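The ferry to Ekstead left at 5, and my father missed it on purpose. He told us so at supper, years later, when the boats had stopped running and it no longer mattered.

He was to start at the cannery there. He had two dollars and a letter from the Brasel office. 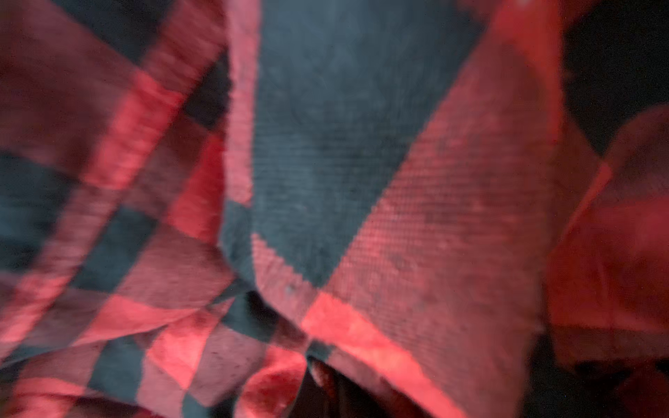 He sat on the dock at Braltilness until the lights came on across the water. A woman selling eels gave him three and wouldn't take money.
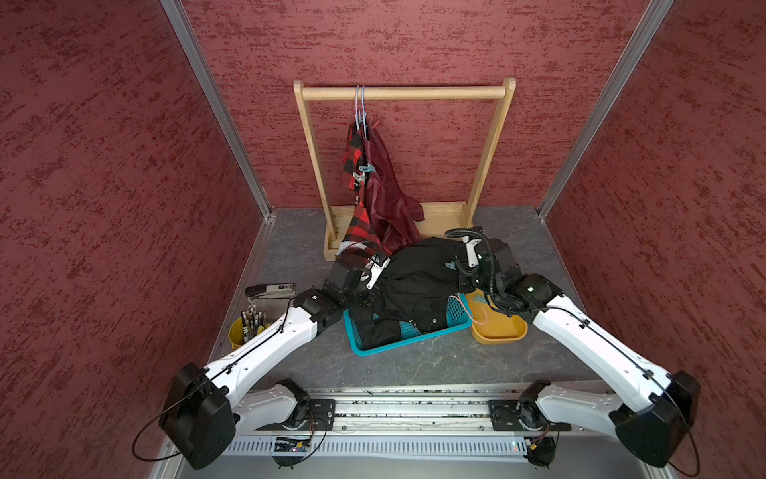
Two on the rail.

My mother asked what he did with the letter. He said he burned it to cook the eels.

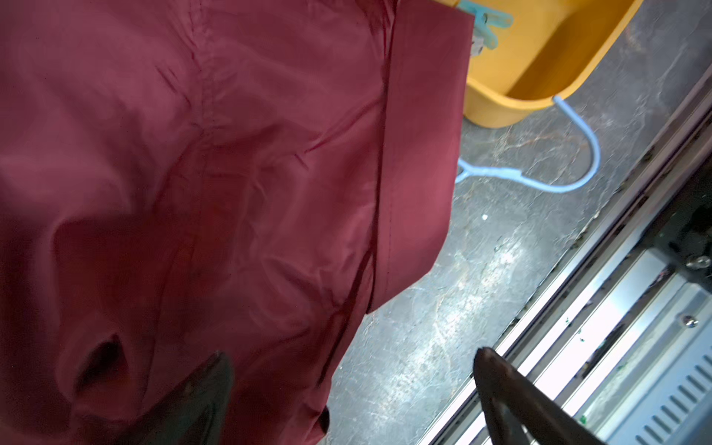 She didn't believe him, and went to look in the hall. His old coat hung there, dark red and shiny, creased all over, the stitching still good along the seam. The letter was in the lining — eight lines, never folded more than once.

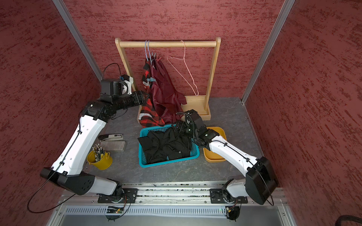

She read it standing up. Then she put it back and asked if anyone wanted more potatoes.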